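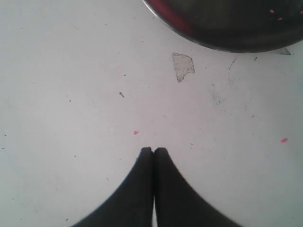 Wrist view at a bench cell: gripper closed or nearly so, dark round vessel at upper right, loose fragments on the white work surface.

Surface debris limits for wrist-camera cells

Revision 4 of the Kollwood bench practice takes effect in June. Most of it is renumbering. Section 6, on the condition of the work surface, has been rewritten and applies to every cell that records from a wrist camera, including the Magsi line and the two cells at Jancombe.

The earlier text asked operators to keep the surface "reasonably clean." Audits read that in different ways. The new text sorts what may be found on a surface into two classes.

Class A is background: fine dust, grit, scuffs and smears that do not move when the gripper passes over them. Class A is allowed during a session. The surface is wiped at the end of each shift, and scuffs that remain after wiping are entered in the cell log once.

Class B is loose material large enough or bright enough to be taken for part of the task. Clear flakes, torn film and colored fragments are all Class B, even when very small. The pink specks and the translucent flake in the view at the top would be classed this way. A fragment inside a bowl or pan is treated the same as one on the surface unless the task sheet lists it as contents.

Class B material is removed before recording starts. If it appears during a session, the operator finishes the current episode, stops the arm, clears the surface by hand or with a soft brush, and resumes. The gripper is not to be used for clearing. Compressed air is not to be used inside the cell.

Inspection interval: every 35 episodes, or at any change of object set, whichever comes first. The inspection is made from the wrist view with the gripper closed at the park position, and one still is saved to the session folder. Fingertips are checked at the same stop for residue on the inner faces.

Sessions recorded under Revision 3 are not being withdrawn. Vadar has reviewed 1105 of them and tagged 72 for Class B material. The tags are in the shared index under "surface" and can be filtered out at export.

Cells with dark mats should continue to use the Revision 3 wording. Contrast limits for those are still being tested at Jancombe and will be issued as an annex.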